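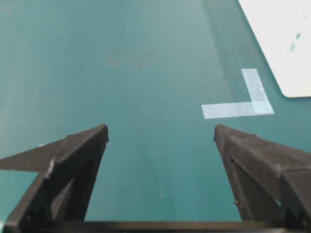

Holub publica los resultados de su prueba de tareas auxiliares con brazos de bajo coste

22 de julio de 2024

La ingeniería de integración Holub ha hecho públicos los resultados de una prueba interna con la que pretendía responder a una pregunta que le llega con frecuencia desde talleres y comercios: si un par de brazos de sobremesa, con pinzas de dos dedos y sin herramienta específica, puede asumir ya las tareas menores que ocupan a un operario entre una operación y otra. La respuesta del informe es parcial. En recogida de piezas rígidas y conocidas, los brazos alcanzan un nivel que la empresa considera utilizable con supervisión. En todo lo que exige orientar, despegar, doblar o encajar, no.

El ensayo se realizó en las instalaciones de Fandside con el programa de control Gomo, desarrollado por la firma Cerside. Comprendió 3.000 intentos repartidos en 14 tareas, todas tomadas de listas de trabajo reales de clientes de Holub: devolver consumibles a su caja, apartar un rollo de cinta de la zona de trabajo, vaciar una bandeja, emparejar tapas y botes, doblar un paño, retirar una etiqueta adhesiva, enrollar un cable corto. La mitad de la lista procede de taller y la otra mitad de trastienda y hogar.

Cada intento tenía un límite de 30 segundos. Se dio por válido cuando el objeto quedaba en el destino previsto, en la orientación pedida y sin intervención humana. Los intentos en que la pieza llegaba al destino tras un empujón accidental se contaron como fallo, criterio más severo que el aplicado por la propia Holub en ensayos anteriores y que impide comparar directamente ambas series.

El umbral para calificar una tarea como «apta con supervisión» se fijó en un 70 % de intentos válidos. Lo superaron las tareas de recogida simple y la de vaciado de bandeja. El emparejado de tapas quedó por debajo, con resultados muy desiguales según el diámetro del bote. El doblado de paño y la retirada de etiquetas no se acercaron al umbral en ninguna configuración.

Benedek Kun, responsable técnico del ensayo, atribuye la diferencia al contacto más que a la percepción. «El sistema localiza el objeto casi siempre. Falla en los últimos centímetros, cuando un dedo toca antes que el otro y la pieza gira», señala en la nota que acompaña a los datos. El informe distingue tres causas de fallo: cierre descentrado, colisión con el borde del contenedor y pérdida de la pieza durante el traslado. La primera es la más habitual en objetos bajos, en los que la punta de la pinza trabaja muy cerca de la superficie.

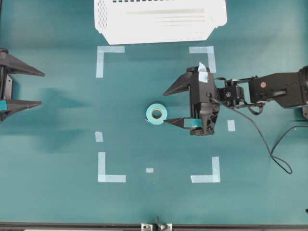 ¿Puede un brazo de este tipo recoger por sí solo el material que queda sobre un banco de trabajo?

Puede hacerlo con objetos rígidos, separados entre sí y parecidos a los que ha manejado durante el entrenamiento. Con objetos amontonados, blandos o adheridos a la superficie, la tasa de acierto cae por debajo de lo que admite un uso sin vigilancia, y el tiempo por pieza sigue siendo superior al de una persona.

El caso del rollo de cinta ilustra el margen disponible. Tumbado y a la altura esperada, admite agarre por el borde exterior o con un dedo en el hueco central. La segunda opción es más estable, pero exige una aproximación vertical que obliga a reposicionar la muñeca. Gomo elige por defecto el agarre exterior, y el informe recomienda que esa preferencia pueda configurarse por tipo de pieza. Cerside ha indicado que lo incorporará en la versión de diciembre.

El documento dedica un apartado a la colocación inicial. Los técnicos compararon dos series: una con el objeto siempre dentro de una zona delimitada y otra con posiciones elegidas al azar sobre toda la mesa. Los resultados empeoran en la segunda, sobre todo cerca de los extremos del alcance, donde el brazo llega casi extendido y pierde precisión lateral. Holub advierte de que una demostración con zona marcada no permite deducir el comportamiento del equipo en un mostrador corriente, y pide a sus clientes que exijan a cualquier proveedor los datos de ambas condiciones.

En cuanto al trabajo con dos brazos, la coordinación aportó ventaja en una sola familia de tareas, las que requieren sujetar con un lado y accionar con el otro. En el resto, el segundo brazo permaneció en espera o redujo el espacio útil del primero.

El informe no incluye cálculo de rentabilidad. Sí recoge el tiempo de preparación por tarea nueva, que comprende la toma de demostraciones, el ajuste y la validación, y lo señala como el principal obstáculo para los comercios pequeños, cuyas tareas cambian según la temporada. El desgaste de los dedos impresos también se menciona, aunque sin cifras: se revisaron al término de cada serie y se sustituyeron cuando el cierre dejaba de ser paralelo.
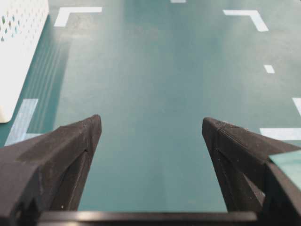
AUTOMATIZACIÓN · PRÓXIMOS PASOS

Holub prevé una segunda ronda limitada a las tareas que quedaron cerca del umbral. Se mantendrán el límite de tiempo y el criterio de validez, y se añadirán variaciones de iluminación, factor que en la primera ronda no se controló de manera sistemática. Los contenedores calados, que proyectan sombras en franjas sobre la superficie, figuran entre las condiciones que se estudiarán por separado.

También se ensayará la devolución de la pieza al punto de partida por el propio brazo. En la primera ronda esa operación la hizo un técnico después de cada intento, lo que condicionó el ritmo de las sesiones. Si el equipo logra reponer la pieza sin ayuda, las series podrán prolongarse fuera del horario de trabajo, siempre con parada automática ante un par anómalo en cualquier articulación.

Para las tareas con tejido y adhesivos no hay calendario. Kun considera que requieren otra pinza, con sensor de contacto en la punta, y que repetirlas con el equipo actual «solo afinaría la medida del fallo».

La tabla completa por tarea puede solicitarse a Holub. Fandside conservará montado el puesto de ensayo hasta que concluya la segunda ronda.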